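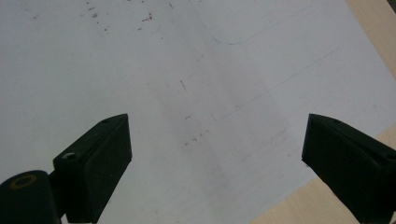

Most of the argument over demonstration data for manipulation is about volume. A team announces a number of episodes, another team announces a larger one, and the buyers of such sets compare the two as if they were buying gravel. My view is that the number of episodes is the least useful figure on a data sheet, and that the condition of the work surfaces should be near the top of it.

Take erasing and wiping as a task family. A policy that clears marks has to learn three separate things: where the marks are, how to bring the tool to them, and when to stop. The second is easy to teach with almost any set of demonstrations. The first and third depend on the marks themselves. If every episode begins with one dark line in the middle of a clean sheet, the model can ignore the line and go to the middle. It will score well on held-out episodes drawn from the same sessions, and the score will mean very little.

At Nosum we collected 1,709 episodes of surface work with hand-held grippers before June. When Kuldeep Rastogi sorted them by starting condition, 895 had a surface that was clean apart from the target mark. Those episodes were pleasant to record and simple to label. We trained on them alone, then on the remainder alone. The remainder is the smaller set and it gave the better policy on every surface we tried, including the clean ones.

Faint pencil, crumbs that look like pencil at a low angle, streaks left by an earlier wipe: these are the ordinary state of paper and boards that people use. A collector who swaps in a new sheet before each episode is removing the part of the problem that was worth paying for.

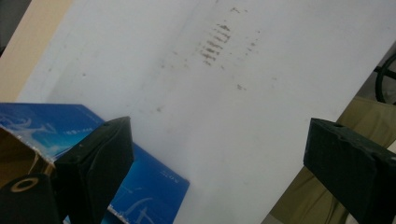
**Ludmila Malý**

There is a fair objection, which Anoma Paul has put to me more than once. Dirty surfaces make the end of an episode hard to define. With a single line on white paper, the episode is over when the line is gone. With gray residue on a board, two operators will stop at different points, and the model receives contradictory evidence about what "done" looks like. She is right about the mechanism. In a review of 134 episodes that had been labeled twice, the labels disagreed mostly on residue and hardly at all on fresh lines.

I draw a different conclusion from it. Disagreement over residue is information about the task, and the place to handle it is the label. We now record the stopping point as an interval with an early bound and a late bound. Training treats any stop inside the interval as acceptable. This costs the labeler one extra key press. The alternative, tidying the surface until everyone agrees, moves the cost to whoever deploys the policy.

The same reasoning applies to what lies past the edge of the work surface. The Claslow protocol, which many small labs copied, asks for a plain backdrop and a cleared bench. It made sense when cameras were fixed and backgrounds could be subtracted. With the camera on the gripper, the view swings with the wrist, and boxes, cloth and furniture come and go at the margins. A model that has never had these in view will treat them as news. I would strike the backdrop clause entirely and replace it with a requirement to change locations on a schedule.

I would keep the clauses on calibration. A varied surface is useful only if the gripper geometry is known. Finger opening should be checked at the start and end of a session, and a session that drifts should be dropped whole. Ankit Dixit would salvage the first half of such sessions. I would not, as the time at which the drift began is usually a guess.

For anyone writing a purchase specification, then, ask for the distribution of starting conditions before asking for the total. Ask how many surfaces were reused without cleaning. Ask for the labeling rule on residue in writing, with the pairs on which labelers disagreed. If the supplier can't produce those pairs, the total should be read as hours worked, and priced that way.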